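July 25, 2026

Damp readings, day 16. Back bedroom wall down to 5 on the Plisto meter, from 6 at the start of the week. Chimney breast unchanged. Kept the dehumidifier on its low setting overnight and emptied the tank before breakfast.

The Collado lime plaster in the hall has a hairline crack above the skirting – same length as when I marked it in pencil in May, so no action. Second coat on the box room can wait for cooler weather. The bag says to keep it out of direct sun while it cures, and that window faces south.

Cedar boards for the airing cupboard came short by two. Rang the yard; the rest are to follow with the next load. Stacked what I have on battens under the stairs, with gaps between for air.

Kitchen: extractor duct still to be lagged. Had a late lunch off the green plate, then went back to the figures. 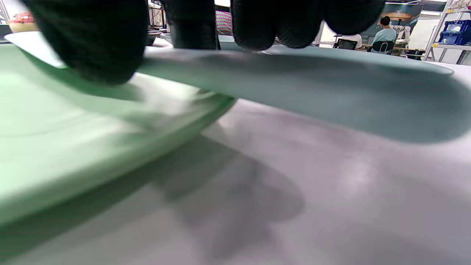 To do
Lag the duct.
Replace the meter battery.
Chase the boards.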